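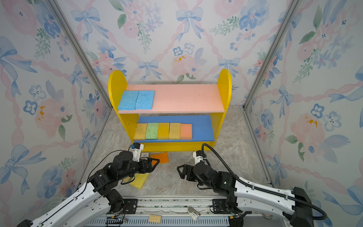

Sponge (household)

Home Browse Topics A–Z Recent changes Log in

A household sponge is a soft, porous block used for wiping, washing and soaking up spills. Most sold today are man-made. Natural ones, from sea animals, still sold for bathing and painting but a small share of the trade. Not to be confused with sponge cake or steel wool.

Types

Cellulose. Made from wood pulp. Holds a lot of water, goes stiff when it dries out. Often sold slightly damp so it stays soft in the pack.

Polyurethane foam. Cheap, springy, dries faster than cellulose. Holds less water. Comes in pretty much any color since the dye goes in with the mix.

Melamine foam. The white "eraser" kind. Very fine and hard, works like soft sandpaper. Takes off scuff marks, also takes off shine. Wears away quickly.

Natural. The skeleton of a sea sponge, cleaned and trimmed. Softer than most foams, costs more. Loofah gets shelved with these but is a dried gourd, a plant.

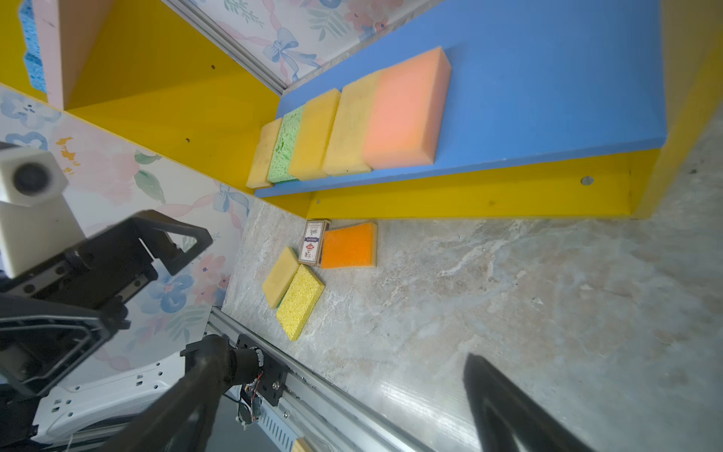
Household Goods Desk, Walow Open Encyclopedia

How they are made

Cellulose sponge starts as a thick syrup of treated wood pulp. Salt crystals are stirred in, plus fibers for strength and dye if wanted. The mix is heated in a mold. The crystals melt and drain off and the gaps they leave are the holes – big crystals, big holes. After that the block is washed, bleached if needed, and cut.

Foam works differently. Two liquids react, gas forms, the whole lot rises like bread dough. It sets into a long bun which is cut into slabs and then into blocks. Scouring pads are a separate product, a mat of nylon or polyester fibers with grit bonded on, glued to the slab befor it is cut to size.

Color

No fixed rule. Some workplaces give each color a job, for example one for sinks, one for tables, one for bathrooms, so that they dont get mixed up. The system differs from place to place and has to be posted somewhere staff will see it. The color of the scouring layer is often a hint at how rough it is, white or blue for non-scratch and green for heavier work, but makers vary. Read the pack.

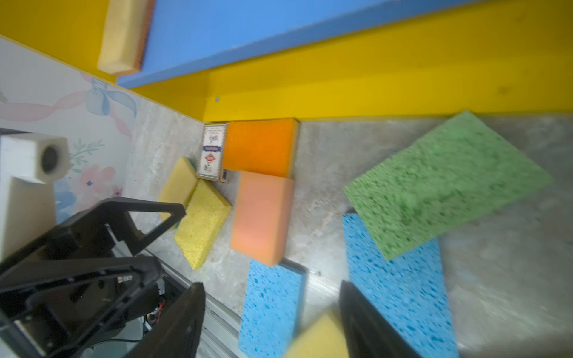

Natural sponges skip all this and are sold in shades of tan, sometimes bleached paler, which weakens them.

Hygiene

A damp sponge is a good home for bacteria. Warm, wet, full of food bits. Smell is the usual sign it should go. Aishwarya Sundaram's kitchen booklet Wipe and Wring (Etim, 79 pages) says to replace after 2 weeks of daily use, less if used on raw meat juices, and not to use one on raw meat juices at all if paper is handy. Rinse, squeeze hard, stand it on edge so air gets to both faces. Leaving it flat in the sink is the worst option.

Boiling and microwaving both come up a lot. Neither gets everything. Never microwave a dry sponge or one with metal in it – fire risk.

Two-layer sponges

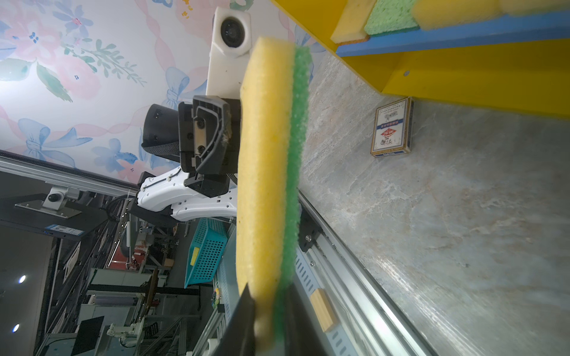

Yellow foam with a green scouring layer.

The common kitchen type. Soft side for glasses and plates, rough side for pots. Rough side will scratch nonstick coatings and some plastics. The glue line is usually what fails first, esp. after hot water.

Other uses

Painting and printing, stamp wetting, packing, flower arranging (a different, rigid foam), craft projects, cut-up shapes for kids. Chie Kawaguchi's class notes for the Skarnden art school list 28 paint textures made with sponges alone, most of them from torn edges instead of cut ones.

Disposal

Plain cellulose with no scouring layer can be composted in many home heaps, cut small first. Foam goes in the trash. Two-layer sponges also trash, unless the layers can be pulled apart.

See also: Dishcloth, Loofah, Scouring pad, Steel wool

Page last checked 3/9/18. Section on disposal still needs sources.

This site uses cookies to remember your settings. By continuing to browse you agree to our use of cookies. Accept More info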